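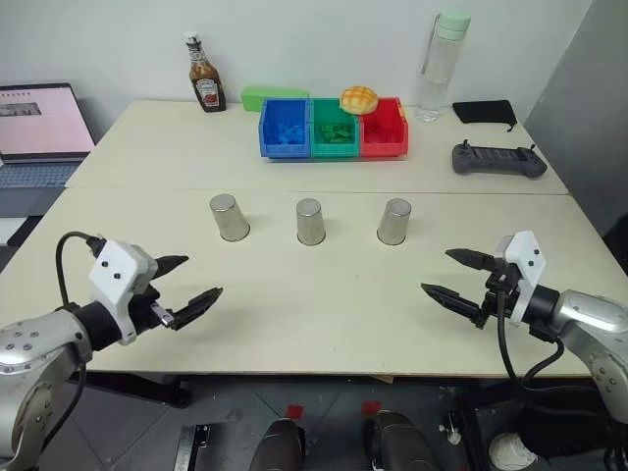 I've been going to the powerboat races at Ladham since I was a kid, and I'm going to say something that'll get me uninvited from a few cookouts: the first turn has to change. I don't want the races gone. I want the first turn gone, at least the way they run it now, with the whole field coming off a straight start and aiming for the same patch of water. Picture two arms reaching in from opposite corners of a table with the grippers open, both pointed toward the middle, and you've got a pretty good idea of what the two outside lanes do about six seconds into every heat. Everybody converges. The boats in between have nowhere to go, and the ones at the back are driving blind through spray.

I was there in July when two boats touched and one of them went over. The driver walked away with a sore shoulder and a lot of people on the bank clapped, me included. Then I drove home and couldn't stop thinking about it. I had my niece with me, she's 9, and she asked me in the car if the boat was supposed to do that. I said no, sweetie, it wasn't, and then I turned the radio on because I didn't have anything better to offer.

What bugs me is that the fix is already out there. Over at Trollevville they moved the start line back and put a long, lazy bend ahead of the first real marker, so the field has time to string out (and yes, I know, the river's wider there, people bring that up every single time). They also cut the heats from eight boats to six. You know what happened to the racing? It got better! You can follow who's passing who. You can see the guy in third setting something up two turns early. I'd take that over a big pile of white water any day of the week.

The pushback at Ladham is mostly about money, and I get it. Fewer boats per heat means more heats, more fuel, a longer day and a bigger bill for the rescue crews. The Tiongson Cup sold 992 grandstand seats this year and I'm sure somebody has worked out how many of those folks bought a ticket specifically for the start. The start is loud and it's gorgeous and I've stood up and yelled for it more times than I can tell you. But I don't think people will stay home over two fewer boats on the line. They come for the noise and the sausages and the last lap.

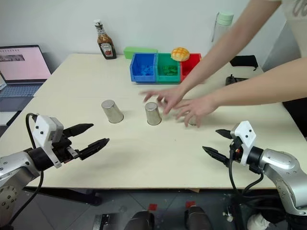
Didier Lecomte wrote to me after I posted a shorter version of this and said I was blaming the water for what the drivers do. Put those same people on a wider course, he said, and they'll just arrive at the marker going faster. He'd leave the layout alone and start handing out real penalties for cutting across a lane, with a driver sitting out the rest of the day the first time it happens.

I went back and forth on that one for a while. He's right that the penalties are a joke - a few seconds added on, and half the time they get taken off again after somebody argues. I'd sign up for his version tomorrow. But a penalty comes after the hit, and I'd like there to be less hitting. Why can't we do both? Run the Stutira heats next season with six boats and the start line moved back, keep the tougher rule, and see what the drivers say once they've had a full day of it. If they hate it, fine, I'll listen. I'll be in my usual spot by the boat ramp, and my niece has already asked if she can come.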